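Rathore opens home recording program for household robot training

21/04/2025

Rathore, a company that develops software for household robots, has opened a program that collects demonstrations of everyday chores from people working in their own homes. Participants wear a head camera and do the work by hand. The recordings are then used to train robot arms on the same kinds of tasks.

The first phase covers bedding, laundry and handling small items in bedrooms.

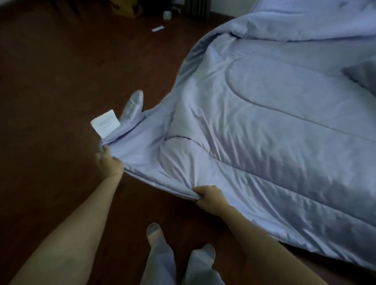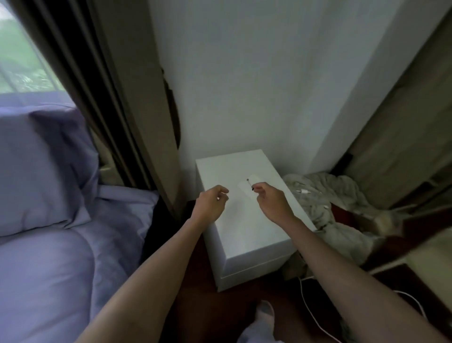
Chores recorded from the wearer's point of view, with both hands at work.

The company has taken on 18 participants so far. Each gets a list of tasks and a short guide to wearing the camera. The guide asks them to keep their hands in view as much as they can and to work at their normal speed. It does not tell them how to fold, lift or carry anything.

"We used to send people a script," said Maite Olmedo, who runs data collection at Rathore. "Everyone ended up making the bed the same way, and the robot had trouble the moment a blanket was bunched up. Now we ask for the chore and leave the method to the person doing it."

Large soft items get the most attention in this phase. A comforter changes shape every time it is picked up, and a robot has to find an edge or a corner before it can do anything useful with it. Olmedo said people often feel for a seam and shift their grip several times without thinking about it, and those small corrections are what her team wants on record.

Small items are a different problem. Picking up something thin between finger and thumb is hard for most two-finger grippers, and the hand often hides the object from the camera. Recordings where the fingers can't be seen at the moment of contact are marked and kept apart.

By the end of the first month the program had 1004 usable recordings. Participants can watch each one before sending it and delete any they do not want to share. Faces, mail and screens are blurred before the files reach the training team.

The head camera recordings are one of 2 sources Rathore uses. The other is remote control. At the company's lab in Trevine, operators guide a pair of robot arms with hand controllers and repeat many of the same chores. That gives the software exact arm and gripper positions, which video of human hands does not provide.

Keyvan Asadi, an engineer on the remote control team, said that work is slower. A person can straighten a comforter in well under a minute, while an operator working through the arms may need several tries to get hold of it. The lab plans to record 100 remote sessions for each task on the list.

Iona Nisbet, one of the home participants, said the camera took some getting used to. "You notice how much you look away from what your hands are doing," she said. "I had to redo the first few."

Rathore has not said when robots trained on the recordings will be tested outside the lab. A second phase, covering kitchens, is due to start in October. Applications for that phase are open to adults who can record at home at least twice a week.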